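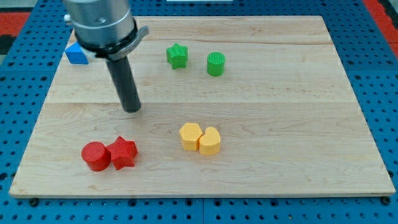
机器人的“手”长什么样?很多小朋友会画五根手指,再涂一点指甲油。工程师画的通常难看得多:两片夹子、一个吸盘,或者干脆一根棍子。棍子也算手吗?在瓦尔塔比(Valtalby)实验室里,这个问题大家吵过好几次,最后的办法是让它们都来考一场试。考题摆在一块浅色木板上:红色的圆柱和星星挨在一起,黄色的六棱柱紧贴着爱心,绿色的星星和圆柱隔开一小段,蓝色的三角块自己待在角落里。正在木板上方等着的考生,就是那根深灰色的圆头长手指。

先说说这根手指能干什么。它不会抓,也不会拧瓶盖,跟它握手会有点尴尬。它会的是推。你把一根铅笔竖着拿在手里,用橡皮那头去推桌上的积木,就差不多是它的工作了。

听起来很容易?你试试推一颗星星。推在正中间,星星老老实实往前走;推偏一点,它就开始转圈,像不想去上学的人被推着出门。圆柱也有圆柱的脾气:它四周是圆的,手指稍微歪一点,就从旁边滑过去了。六棱柱好商量一些,它有平平的侧面,对准了推,走得比较直。

最麻烦的是爱心。爱心上面有个凹进去的地方,手指顶在那里,正好卡住,推起来很稳。可要是从尖尖的那头推,它就左躲右闪。人们都说爱心是最温柔的形状,显然他们没推过。

那为什么不直接换成夹子呢?实验室也比过。夹子来自一家叫科迪科(Codico)的小工厂,两片手指一合,积木就被拎起来了,转圈的问题全没有。不过夹子有夹子的难处。想想看,黄色的六棱柱和爱心紧紧贴着,夹子要夹住其中一块,就得先把手指插进两块中间,可中间没有缝。它要么换个方向下手,要么把两块一起夹走,然后装作本来就想这样。这时候,一根会推的手指反而有用:从旁边轻轻一拨,两块就分开了。

吸盘也来考过。它喜欢又平又光滑的表面,像玻璃。积木顶上要是有细细的纹路,空气会从缝里溜进去,吸盘就“噗”的一声,什么也没吸住。

比赛要公平,所以每种手都要做同样的54道题。比如“把红星星推到绿圆柱旁边”,或者“让蓝色三角离开角落”。用夹子的时候,“推到”改成“搬到”。每道题限时13秒,超时就算没做完,不许补考,也不许说昨晚没睡好。

除了手,还要比“大脑”,也就是控制器,它决定手往哪儿走、走多快。有一种控制器一开始就把路线全算好,然后闷头照做,积木歪了也不管。另一种每推一小步就看一眼,歪了就马上改。后面这种走得慢,可是绕路之后还能找回来。为了教它,研究人员让它看了将近3,000次推积木的记录,其中不少是失败的。失败的记录也很有用,这句话你可以拿去跟数学老师说说,效果不保证。

你在家也能比一比。找几块形状不同的积木或者橡皮,再准备2种“手”:一根铅笔,一个晾衣夹。把两块积木紧紧靠在一起,先用铅笔把它们分开,再用晾衣夹试一次。记下哪种更快,哪种更容易把旁边的东西碰倒。然后闭上一只眼睛再来一遍,你会发现距离变得不太好判断,只靠一台普通摄像头看世界的机器人也常常为这个发愁。

做完记得把铅笔放回笔袋,晾衣夹放回阳台。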